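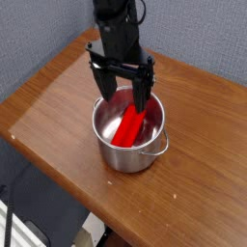 Okafor Cookware Library - Frequently Asked Questions

Who can borrow?
Anyone 18 or over who lives in Jerberg or Wetusel. Bring proof of address on your first visit. Students at either college can use a student card instead.

What does it cost?
Membership is $30 a year. There is no charge per item, but large sets need a deposit of $70, paid back when everything is returned.

How long can I keep things?
13 days. You can renew once online if no one else has reserved the item.

What do you lend?
Stockpots, roasting pans, canning kettles, cake tins, pasta machines and serving dishes. We do not lend knives or anything that runs on gas.

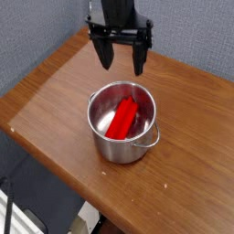

Stainless steel pot on a wooden tabletop.

Do I have to wash items before returning them?
Yes. Wash and dry them fully. Please don't use steel wool on nonstick pans - it ruins the coating. We charge $5 for anything that comes back dirty.

What if I break something?
Tell us when you return it. Normal wear is fine. For lost or badly damaged items we take the repair or replacement cost from your deposit, or send you a bill.

Can I donate cookware?
Yes, if it is clean and has all its parts. We are short of lids. We can't take chipped enamel or old electric fryers.

When are you open?
Weekday evenings until 7. We close for stock checks in November, and loans due then are extended at no charge.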